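August, just gone four in the afternoon

Kettle's on, the second dye bath is cooling by the back door, and I want to get all this down before I forget which jar was which, as I did with the onion skins (sorry, Shuk-fan, I know you're still waiting for those notes and I do mean to write them up).

So, weld. Tươi Thái brought me a great armful of it from the verge at the bottom of the Nudthorpe allotments, stalks and seed heads and all, and it has been hanging in the porch for a fortnight making everybody sneeze. I've had good yellows from weld before, but only ever on wool that someone else had mordanted, so I wanted to go through it from the very start and do it properly, with weights and everything. I've got the new scales now. No excuses.

The wool is the Caputo yarn, the undyed double knitting in 100 g skeins. I wound off little ones from it for testing and did three full skeins for the real bath, so 300 g of fibre in all. Scoured the lot last night in the big enamel pan with a squirt of the plain washing-up liquid, brought it up ever so slowly, held it there for the length of the repeat of the gardening programme, and then let it sit until morning. The water came out the colour of weak tea, which surprised me for a yarn that's sold as ready to dye. I've written SCOUR IT ANYWAY on the shelf edge in pencil.

Mordant was alum at nine per cent of the dry weight of the wool, so 27 g, dissolved in a jug of hot water first and then stirred into the pan. I left out the cream of tartar this time. I know Shuk-fan swears by it, and I've used it for years myself out of habit, but I've read in two places now that weld likes things a bit on the alkaline side and the tartar drags it the other way. One small skein did get the tartar as well, in a separate jar, so we can have a look at them side by side and argue about it over a biscuit.

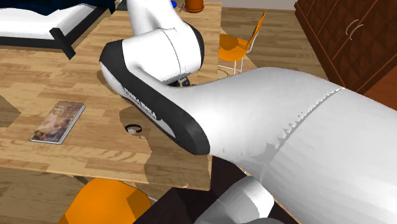 The chopping took far longer than I'd bargained for. The stalks are tough as old string by this time of year and my good secateurs are still at my sister's, so I did most of it with the kitchen scissors and have the blister to prove it. Next time, chop it green and then dry it, and never mind how pretty the bunches look in the porch. I ended up with 204 g of dried plant after I'd picked out the goosegrass and one very cross snail, who has been rehomed in the nettles.

Soaked the chopped weld in a bucket of rainwater overnight. In the morning I tipped the lot into the pan, liquid and all, and warmed it until it was steaming but not bubbling. I've got it fixed in my head that boiling weld turns it brown, and I couldn't tell you whether I learnt that or made it up, but the one time I let it boil I had a horrid mustard and I'm not keen to repeat it. An hour at that heat, then strained through the old net curtain. It smells like cabbage water and hay! Windows open, please, anyone who tries this.

A pinch of chalk went into the strained bath and you could see the colour jump straight away, from a dull sort of straw to something you'd put on a road sign. I stood and grinned at it like a fool. Then the wool went in, still wet from its rinse, and I turned it gently every now and then with the long spoon. (The long spoon is for dye ONLY. I've tied a bit of red thread round the handle. Somebody has been at the soup with it.)

Results so far, and these are wet, so they'll dry paler:

- Alum, chalk in the bath: bright clear yellow, a touch of green in it by the window. Lovely. Best of the lot.
- Alum with tartar, chalk in the bath: softer, more buttery, and very nice in its own way. I'd knit a baby's cardigan in that.
- Alum, no chalk: pale. Disappointing, really. I'd thought our rainwater might do all right on its own.
- No mordant at all: beige. As expected, but I always like to have one.
- Alum, then a dip in iron water afterwards: olive, and a good deep one. I only gave it a couple of minutes and took fright, so it's a bit patchy at one end where it was slow going in.

The three big skeins came out even, apart from a lighter stripe where I'd tied the figure-of-eight too tight. That was me being heavy-handed with the cotton ties. Looser next time, and four ties a skein instead of three, as they were trying to tangle.

There was plenty of colour left in the bath so I've put the Cilia sock yarn in to have whatever remains. That one is part nylon and I've no idea what it'll do. It was mordanted at the same time as the rest but went in with no scour, and I rather regret that now.

Things to do, in no order:

Ask Tươi whether the second patch by the railway steps is still standing or if the council have been along with the strimmer. If it's there I'd like some for seed as well. Apparently it wants sowing on top of the soil and then leaving well alone for a year, so there's a job for the bed where the courgettes failed.

Light test. I'll wrap each yarn round a strip of card, cover half of it with foil and tape it up in the south window until the clocks change. Shuk-fan, if you've any of your madder left, send me a yard or two and I'll put it on the same card.

Overdye the olive skein in the indigo, if the vat ever wakes up. It's sulking. I've fed it and moved it nearer the boiler.

Order more alum from Sustavico, the big tub this time. I'm down to the last scrapings and the small ones work out dear once you've paid the postage.

Must go and turn the sock yarn.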